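4 Fitting the collar and setting the yard boundary

The Pralmont collar unit must be charged and paired with the Piver base station before it is fitted to the dog. If the status light on the base station is still amber, go back to section 3.

4.1 Fitting the collar

1. Choose the short or long contact points. Use the long pair for thick or double coats.
2. Screw both points into the collar unit by hand, then tighten with the key supplied. Do not use pliers.
3. With the dog standing, place the unit under the neck with the Boros logo facing forwards.
4. Close the buckle. You should be able to slide two fingers flat between the strap and the neck.
5. Trim the spare strap, leaving 3 cm beyond the buckle. Seal the cut end.

Note: Check the fit again after clipping or grooming, and once a month for dogs under a year old.

CAUTION: Do not leave the collar on for more than 8 hours in any day. Pressure from the contact points can cause sores. If the skin is red or broken, take the collar off and do not refit it until the skin has healed.

CAUTION: Never attach a lead to this collar. Use a separate flat collar or a harness, and keep it clear of the unit.

4.2 Setting the boundary

1. Stand the base station indoors, at least 2 m from large metal objects such as boilers, fridges and garage doors.
2. Turn the range dial to its lowest setting.
3. Carry the collar unit at the height of the dog's neck and walk slowly away from the house until it beeps.
4. Push a marker flag into the ground at that point.
5. Repeat in other directions until the whole boundary is flagged. The bag contains 20 flags.
6. If the area is too small, turn the dial up one step and start again from step 3.

Note: The boundary should stop well short of any road, drive or shared path. A dog that is running will travel some distance after the first beep.

Note: Frozen ground does not affect the signal, but flags set in January may work loose in a thaw.

4.3 First sessions

Keep the dog on a lead for all sessions in the first two weeks. Set the unit to tone only (mode T) and call the dog back each time it sounds. Stop if the dog shows signs of distress – panting, cowering or refusing to leave the house. Offer water after each session.

The system does not replace supervision. For spare straps and contact points, see the Flisport parts list in section 9.

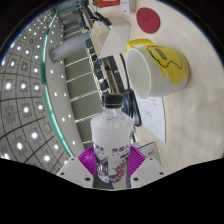

Fig. 8. Water bottle with screw cap.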